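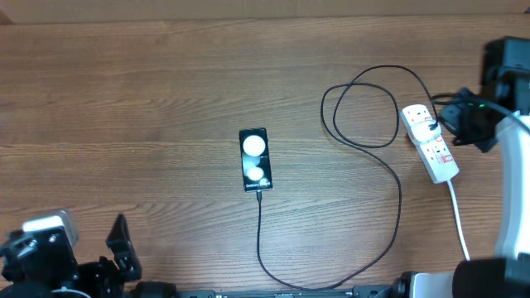
Which gripper should go on the right arm for the plug task?
The angular one, if the plug sits in a power strip. The pointed fingers are fine for cables but tend to slide off an adapter body. Try both before you log anything.

4.3 Comparing grippers — plug and cable task

You need: both arms homed, Hondoron controller on, phone, charging cable, adapter, power strip. Strip stays unpowered for all of section 4.

1. Lay the phone flat, cable end toward the bench rail. Cable in the phone first.
2. Put the power strip on the right arm's side, on a slant. Leave slack in the cable. Loops are ok.
3. Load profile 309 on the controller. Wait for the tone.
4. Jog the right gripper to the strip at slow speed. Stop short of the adapter.
5. Close, pull, release. Log grip force and wether the strip moved.
6. Swap to the other gripper set, load profile 69, repeat from step 4.

Note: profile 309 is for Zullton fingers only. With Alipour fingers it closes too far and you get fault 2.

CAUTION: keep hands out while either arm is live. Left arm too — it can move on a profile change even when your not using it.

Note: glare off a phone screen throws the overhead camera. Dim the lights or turn the phone a bit, then recheck the colour setting.

Fault 2 won't clear? Power down, wait for the lights to go out, start again at step 3. Still there, write to Negin Babaei at Grosonia with the log. Support desk closed Thursday.

4.4 Swapping fingers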